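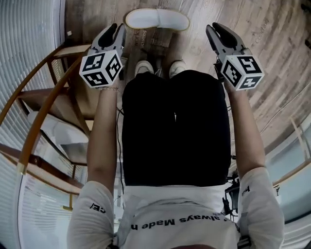
Seated, both hands full, wooden floor.

# parry-bread-notes

Hi! So this is the README for my sourdough log, which started as a text file on my desktop and has now got big enough that people keep asking me for it. I'm Selina. I bake in a small kitchen with an old gas oven called Parry (the name is on the door, I didn't pick it) and I write down what I did every time, mostly because I can never remember whether I fed the starter.

## What's in the folder

- `loaves.csv` has one row per bake, 740 rows so far
- `starter.csv` has feedings, with the flour and the time of day
- `flours.md` is me rambling on about flour
- `old/` is everything from before I owned a scale. Go in there if you like but don't trust it!

## Columns in loaves.csv

`flour_g` and `water_g` are grams, weighed. `salt_g` too, except that I left it blank for most of one May when the scale was reading wrong and I was using a spoon. `bulk_h` is hours from mixing to shaping. `room_c` is the kitchen temperature when I mixed, and it's in Celsius even though I set my oven in Fahrenheit, sorry, the thermometer on the shelf only does Celsius and I didn't feel like converting.

`crumb` is my own score from 1 to 5. A 1 is a brick. A 5 is the kind of loaf where you stand at the counter eating the heel with too much butter and then there's no heel for anybody else. I've given out 21 fives, and I stand by all of them except maybe the one with the walnuts, which I may have scored while very hungry.

`notes` is free text and it is messy. I say "gloopy" a lot. "Gloopy" means the dough spread out on the board when I turned it out, and "very gloopy" means I gave up and made focaccia.

## Flour names

Most of the rows say either Gredach or Clomiston. Gredach is the strong white from the mill shop, and Clomiston is the stone-ground whole wheat that comes in the big paper sack. If a row says "mix" it's 400 grams of Gredach with whatever whole wheat I had to hand, and the total is in `flour_g`, so you can work out the rest.

There was a change in the whole wheat partway through (row 47 of the second sheet, if you have the spreadsheet version). The new sack drank up a lot more water and all my loaves went tight and sad until I caught on. I haven't corrected anything for that. If you're plotting water against crumb, split it there or you'll get a very silly line.

## Things I know are wrong

Bake times before I bought a timer are guesses. A couple of rows are doubled up where I logged the same loaf at night and again over breakfast. And Flurina Plattner's rye loaves are mixed in with mine under `baker = FP`; she bakes in a heavy pot with the lid on and I use a tray, so please don't average us together.

## Using it

Take it, copy it, print it out and stick it on the fridge. If you find a mistake, send me the row number and what you think it should be. I'm slow in summer, when it's too hot to have the oven on and I mostly make flatbread in a pan.

Next up is a column for how long the loaf cooled before I cut it. I'm dreading filling it in.

Comments (3)

**Raimonds Siliņa**
Do you count the flour and water in the starter toward the totals? My numbers come out a bit dry compared to yours.

**Selina Moser**
No, the starter is extra! I should put that in the columns part. Thanks for asking.

**Eglė Lukoševičius**
I tried the 400 gram mix with your longest bulk time and got "very gloopy." The focaccia was great though.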